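Chores and Arms: Where Machine Handling Stands
Gallery by Armelle Pruvost
Last updated Sat 28 February
14 shares | 2 comments

Sostent asks one question of every arm it evaluates: could this machine take over a chore a person now does without thinking? The list has 30 entries. Half are household (clear a table, fold a dish towel, sort cutlery), half are shop-floor (load a tray, clear a bench, return a tool to its hook). An entry is passed when the arm completes it 19 times running with no human correction. Most of the work happens in simulation, where a failed attempt costs only computing time.

The renders follow. Quentin Collet maintains the models.

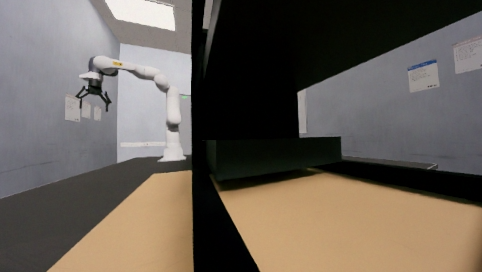

Arm on its base, gripper open and pointed at the floor. Notices on the walls.
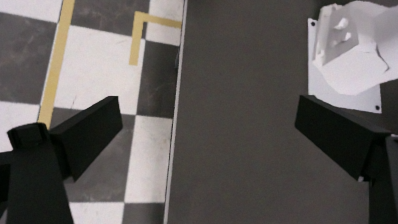 Left finger against the floor, right finger over the tabletop, with a white plate at upper right and yellow tape on the floor beyond the table edge.
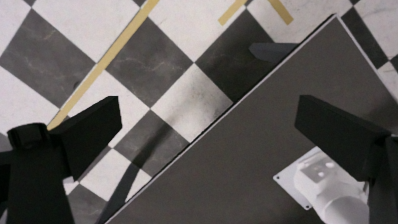

Wide gap between the fingers. The base sits on a square mounting plate with screw holes.

Of the 30 entries, two are passed at present, both from the shop-floor half. They involve rigid parts of known size, set down in known positions. The arm repeats them at a steady pace and needs no supervision beyond a stop button.

The household half is at zero. Cutlery sorting fails on nested spoons, which the gripper picks up as one object. Towel folding fails earlier, at the first corner. A two-finger gripper can pinch cloth well enough, but the planner has a poor estimate of where the rest of the cloth will go once the pinched part moves. Aušra Stankevičius logged 2981 simulated towel attempts through June and found that the errors did not shrink after the first few hundred. She has since changed the cloth model, and the count has been restarted.

Clearing a table sits between the two. Plates and cups are manageable when spaced apart. Stacked or touching items are not, and a kitchen table after a meal has little else on it. Speed is also a problem: a slow arm on a factory bench can run overnight, but a slow arm in a kitchen is in the way.

Results in simulation do not carry over intact. Friction is the usual culprit, followed by small errors in table height. Any entry passed in software is run again on hardware before it goes on the list as done.

Cutlery is next, with narrower fingertips.

2 comments

Sandrine Vidal: Is the 19 in a row reset after a dropped part, or only after a failed cycle?

Armelle Pruvost: Reset on either.

We use cookies to measure traffic to this page. Accept | Settings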